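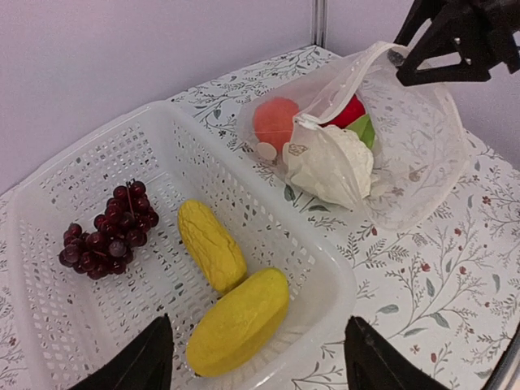 Progress report: Play Market and Pretend Kitchen, Dastudcombe Family Room

Prepared by Apinya Chaimongkol for Taha El Sherbiny, Sternstead Fund
Covers the second half of the grant, through the end of April

Where we are

The market is open! When I wrote to you last, we had a stack of bins in a hallway and a sketch taped to the supply closet. We now have a working produce stand, a pretend kitchen across from it, and children going back and forth between the two all morning with somebody's dinner in their arms. Families use it every day the room is open, and Sunday is by far our loudest and best day.

Your grant paid for the play food, the baskets, the table coverings, the shelving and the staff hours to put it together and run the first sessions. All of that is in place except one shelf, which I explain further down.

The produce

We spent longer choosing the fruit and vegetables than anything else, and I'm glad we did. Our first box, the sample set I told you about in the fall, was all hard shiny pieces of about the same size. The children sorted them by color once and wandered off. For the full order we went after variety in shape and surface, and the difference in how long they stay is wonderful to watch.

The artificial grapes are the clear favorite. They're burgundy and dark purple, with lots of small round berries on thin stems, and the children handle them in a completely different way from everything else. They pick them up by the stalk. They pretend to pull one off and eat it. One girl fed a whole row of dolls this way, one pretend grape each, and got very firm with a doll who wanted seconds.

We also have two yellow pieces that I would order again tomorrow. One is long and bumpy, with ridges and grooves all over it, and the other is a smooth oval about the shape of a mango. Put side by side, they start conversations without any help from us. Is it a squash? Is it a pickle that went yellow? Is the round one a mango or a lemon somebody sat on? We decided early on not to label the pieces, and so each family names them with whatever they cook at home. We have heard names in five languages so far, and a grandfather gave a very long and serious explanation of how to pick a ripe mango to a three-year-old who nodded the whole time.

Baskets and table coverings

The white plastic baskets with the small rectangular openings have replaced the deep bins. Children can see what's in a basket without dumping it out, which has cut our cleanup a great deal, and the rounded corners are kind to shins. They rinse well too. We run them under the tap at the end of the day and stand them on end by the sink.

I went back and forth on tablecloths. The plan had plain vinyl in a solid color. Then we found a white one with leafy gray-green branches and little dusty-red berries and flowers, and everyone who saw it said it looked like somebody's kitchen. That was exactly the feeling we were after, so we bought it within the same budget line. It does give the younger ones something to hunt for, and we've had children matching the printed berries to the play grapes without being asked.

One thing we learned: a cloth that hangs too low gets pulled, and everything on the table comes with it. We now fold the edges under and clip them.

Sessions and attendance

We planned 24 guided sessions for the grant year and have now held all of them. Each one runs through shopping, cooking and putting away, with a staff member playing the customer for the first few minutes and then stepping back.

In this period 78 children took part, and 74 of them came back at least once. I checked that second number twice. Our other programs have good return rates, but nothing like this, and I think much of it comes from children wanting to pick up the same game where they left it. Several arrive with a shopping list already written, or at least scribbled.

The Cudport group joined us for 6 of the sessions. They came by bus with two of their own staff, and it was a treat to have them. They are hoping to set up a smaller version in their reading corner, and we've sent them our order list and our notes on what wore out.

What parents have told us

We keep a notebook by the sign-in table and ask people to write whatever they like. A few entries from this period:

"He asked for real grapes at the store and held the bag by the stem like he does here."

"Could there be some play greens? Ours only wants to make soup."

"She made me put everything back in the right basket before we could leave. Please tell me how you did this."

"More chairs for adults!"

The chairs are on my list. So are the greens, which have now been requested often enough that I'd call it a campaign.

What has been harder

The kitchen side opened later than the market. The tall shelf arrived with the wrong brackets, the replacement set was also wrong, and we're now waiting on a third. In the meantime the pots live in a basket on the floor. The children don't mind a bit, but the adults trip on it, and I want it solved.

Wear is the other issue. The softer pieces get squeezed hard, and some get bitten. We check everything at closing and take out anything that is torn or coming apart. I had set aside money for replacements at the end of the year, and I should have spread it across the year. We used a good part of it in the first busy month.

We've also had to think about mixed ages. Toddlers want to fill a basket and empty it again, and the five-year-olds want to run a store with rules and prices. For a while this ended in tears most mornings. Putting a second basket at a low table by the window, just for filling and emptying, has helped a lot. The older ones now treat it as the warehouse and send orders over.

Budget

Spending is in line with the plan. The play food came in slightly under, the shelving slightly over because of a second delivery charge, and the two nearly cancel out. Staff hours are as approved. The full statement goes to your office separately with the receipts attached.

I'd like to ask for one small change. Could we move what is left in the signage line to replacement pieces? Without labels on the produce we need very little signage, and the money would do far more good as greens and a second bunch of grapes, which would also end our longest-running argument.

What comes next

Srithong Kitchen, the restaurant around the corner, has offered to lend us a cook for a morning. The idea is to set real fruit next to the play fruit and let children compare the weight, the smell and the skin. We have started on the allergy forms and will send you the date once it's settled.

After that we want to try a "bring a recipe" month, with families sharing one dish and the children shopping for it at the stand. We'll need more vegetables than we have now, and I'm putting together a list with prices.

You asked on the phone whether a visit would be in the way. It would not! Mornings are the liveliest, and if you come at ten you'll catch the first rush. Please expect to be handed a basket and told what you are buying.

Apinya Chaimongkol
Dastudcombe Family Room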